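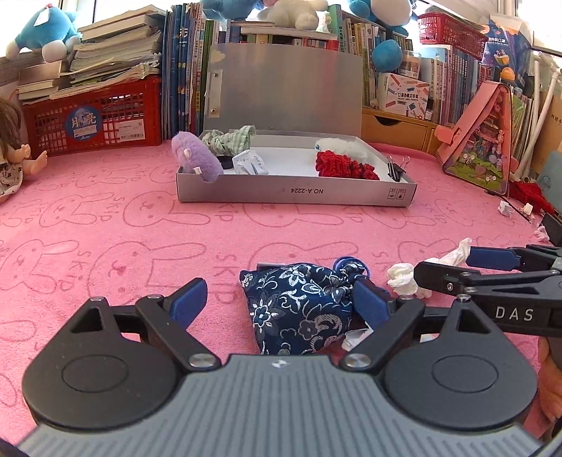

Ticket: Newsletter poll won't count votes past 100
Opened by: Inès Aubert
Product: Prandano author pages
Date: 11/11/2022

Hi there! I write small-town romance and I'm running a poll so my readers can pick which couple gets the bonus novella. It was going great (people have feelings about Collet and his bakery girl, wow) and then the count stopped dead at 100. Readers keep emailing me to say they voted, and they even get the thank-you screen, but the number doesn't budge.

What I've tried so far: a different browser, logging out and back in, and making a copy of the poll. The copy works fine but of course it starts from zero, and I really don't want to ask everyone to vote again.

Reply from Danish Rizvi, support
Hi Inès, can you check Poll Settings, then Limits? Polls brought over from the old editor kept a cap on responses. Set it to blank and save.

Inès Aubert
Found it! There was a 100 sitting in that box - I never typed it, I swear. I cleared it and the total jumped by 7 right away. Are the earlier ones gone? I had roughly 4 times that many emails.

Danish Rizvi
Not gone. Late votes go into a held list and get added in batches, so give it an hour. If it's still short after that, send me the poll link and I'll release them by hand.

Inès Aubert
All in now, and the bakery couple lost the lead, so I have some replotting to do before January. Thank you!!

Status: Solved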